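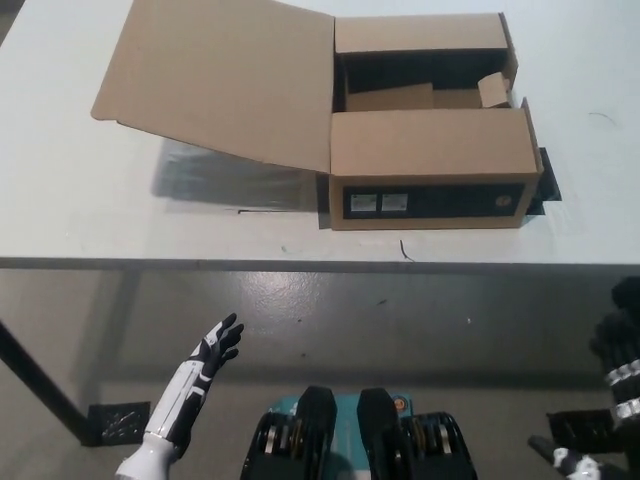 Can a machine do the boring jobs in a shop or a kitchen yet? Some of them, slowly, if the job never changes and a person is close by to rescue it.

I say this as someone who packs and unpacks parcels for a living at Brustero, a trade I was told in September would be gone by spring. It's 17/05/2025 and my hands still smell of cardboard.

Take opening a carton. You find the flap, you lift the flap, you fold it back so it doesn't spring up and slap you. A toddler can do it. A toddler will do it to things you wanted kept shut.

For a robot, every one of those flaps is a small philosophical crisis. Cardboard bends, it creaks, it half tears. Then there's the little folded insert inside that might be packing or might be the thing the customer paid for.

I went to the Clistberg trade day and watched a machine from Ramalho fold tea towels. It managed 2 while I ate a sausage roll. Lovely corners, mind.

Meanwhile the Irex stock system at work, which has no arms at all, got through 266 order lines before my first brew. So that's where the clever stuff went. The sums got automated and I got the boxes.

What I'd pay for at home, in order: emptying the dishwasher, flattening boxes for the recycling, finding the end of the parcel tape. Especially the tape.

What's on offer at home: a round vacuum that eats one sock a week and then asks for help from under the sofa.

Someone's going to reply that it'll all be sorted in 18 months. Fine. Come round in 18 months and bring it with you, I'll leave the dishwasher full.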